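Dye notebook, September
Sunday, started 9.40

Second go at the madder on the Clindlow wool. Last week's skeins came out a brick colour on one side and nearly orange on the other, and Selamawit thinks the pot was too crowded. I had also left the lid off for part of it, so the level dropped and the top loops were sitting proud of the bath. Smaller batch today.

Wool: 400 g Clindlow, four skeins, tied loosely in figure-of-eights with cotton. Scoured Friday night, left in clean water since. Squeezed out, not wrung.

Mordant: alum at 14 per cent of dry weight, so 56 g. Dissolved in a jug of hot water first and stirred until clear, then into the big pot. No cream of tartar this time. Krishnamoorthy leaves it out for madder and his reds are better than mine.

10.15 skeins in, pot cold
11.05 steaming, turned them
11.30 turned again, heat down a notch
12.05 off, left to cool with the lid on

Madder was the Namboodiri root, chopped, soaked overnight in a bucket and rinsed twice to lose some of the yellow. First rinse kept in a jar (labelled, shelf by the window) in case anyone wants it for a tan. Ground the root in the old blender, which is getting slow and smells when it runs for more than a minute. Needs replacing before the October class.

Water here is soft, so I added a teaspoon of chalk to the dyebath. Did not do that last week. That makes two changes at once, crowding and chalk, and if the colour is better I won't know which to thank. Should have split the batch. Next time two skeins with and two without.

2.20 skeins into the dyebath, lukewarm
3.00 pot warm, colour taking evenly so far
3.45 holding well below a simmer, orange-red, no obvious patches
4.30 off the heat
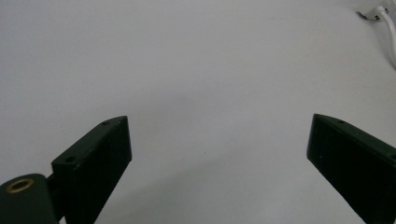
Left in the bath overnight. The Dolline thermometer read higher than the glass one all afternoon, and the gap got wider as the pot warmed. I went by the glass one. Selamawit, if you used the Dolline for the weld in August, your figures may be on the high side. I've put tape on it.

Still to do:
Rinse and dry the four skeins, away from the radiator.
Snip a length from each for the sample book, page after the Grutton cochineal.
Wash one snippet with the ordinary soap and one with the wool wash. The soap turned last year's pinker and I'd like to see that again next to the unwashed.
Ask Krishnamoorthy how long he ages his before the first wash. I have a fortnight written down but can't find where I got it.
Order alum. Enough left for one more batch this size.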